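Agosto, seis e pouco da manhã

Acordei antes do despertador outra vez, com aquela ideia fixa do fermento. Levantei descalça, fui à cozinha às escuras e lá estava o frasco em cima do frigorífico, com a massa a passar do elástico! Três semanas a alimentar aquilo todos os dias e hoje, finalmente, cresceu como deve ser. Fiquei ali parada a olhar para um frasco de farinha com água como quem olha para um recém-nascido (tenho quarenta e dois anos, isto é o que me entusiasma agora, paciência).

A culpa é toda da Hạnh Từ, que me deu uma colherada do dela em julho, embrulhada num saquinho, com as instruções escritas nas costas de um talão do supermercado. Farinha de centeio ao princípio, depois metade centeio e metade trigo, água morna, tampa pousada sem apertar. Eu apertei a tampa na primeira semana, claro. Quando abri, aquilo fez um barulho que assustou o gato e deixou uma mancha no azulejo que ainda não saiu.

Bom, o pão. Decidi fazer a receita do caderno do Manolis, que leva 461 gramas de farinha. Quatrocentos e sessenta e um! Perguntei-lhe uma vez de onde vinha aquele um e ele respondeu que era assim que a avó dele fazia, e eu duvido muito que a avó dele tivesse balança digital, mas pesei o grama a mais na mesma, com a pontinha da colher. Água, 300 e qualquer coisa, fui pondo até a massa deixar de refilar. Sal no fim. Esqueci-me do sal na semana passada e comemos três dias de pão que sabia a cartão, com muita manteiga salgada por cima a disfarçar.

Primeira dobra às sete e meia, segunda às oito. Entre uma e outra tomei banho, estendi a roupa e respondi à mensagem da Cúc Mai, que quer saber se vou à feira do Nông no fim do mês. Quero ir, quero muito, mas não quero ir outra vez de camioneta com três caixas de frascos ao colo. Da última vez a compota de ameixa abriu-se na curva antes da ponte e cheguei lá com a saia colada às pernas. Disse-lhe que ia se ela levasse o carro. Ainda não respondeu, e a Cúc responde sempre em dois minutos, portanto deve estar a pensar numa desculpa. 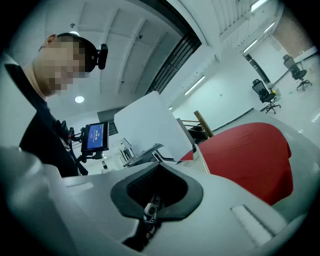
N.º 16

Ao meio-dia a massa tinha dobrado e estava cheia de bolhas dos lados, linda, linda. Virei-a para a bancada com farinha a mais (ponho sempre farinha a mais, tenho medo que cole) e tentei fazer aquela coisa de a puxar para nós com as mãos em concha, para esticar a pele. À terceira lá ficou uma bola decente. Pus no cesto, pano por cima, frigorífico.

E depois foi o tempo todo de espera, que é a parte para a qual não tenho jeito nenhum. Li umas páginas, desisti, fui ao Sakell comprar café e voltei com café, um queijo de cabra, duas beringelas e uma vassoura. A vassoura era mesmo precisa. O queijo nem por isso, mas o senhor deu-me a provar e depois uma pessoa fica sem coragem de dizer que não. Encontrei lá o Chiến Nghiêm na fila, mais magro, com o mais novo pela mão, que já tem altura para chegar ao balcão e pede tudo o que vê. Contou-me que vão mudar para Bollow antes de as aulas começarem. Fiquei contente por eles e um bocadinho triste por mim, que me habituei a ouvi-los no quintal de trás aos domingos de verão.

Quatro da tarde, forno no máximo com a panela de ferro lá dentro. A cozinha ficou um inferno, abri tudo, até a porta da rua, e o gato saiu e só voltou à hora do jantar com ar de quem tinha sido muito ofendido. Fiz o corte com uma lâmina nova, um risco só, meio torto. Tampa vinte e cinco minutos, sem tampa mais vinte. Queimei o polegar na asa, o costume, já tenho ali uma marca que parece de nascença.

Saiu alto! Castanho escuro de um lado e mais claro do outro (o forno é velho, aquece mais à esquerda, tenho de me lembrar de rodar a panela a meio). Estalou imenso enquanto arrefecia. A regra é esperar duas horas antes de cortar e eu esperei quarenta minutos, o que para mim é um recorde. Miolo um pouco húmido no centro, buracos grandes em cima, azedinho sem exagero. Comi duas fatias de pé, com o queijo de cabra, e embrulhei metade para levar amanhã à Hạnh.

Ficou por fazer a beringela, ficou por fazer a cama, e a Cúc respondeu às nove da noite: leva o carro, mas eu pago a gasolina. Combinado. Já dei de comer ao fermento e tirei centeio do saco novo, que o outro acabou. Comprar mais elásticos.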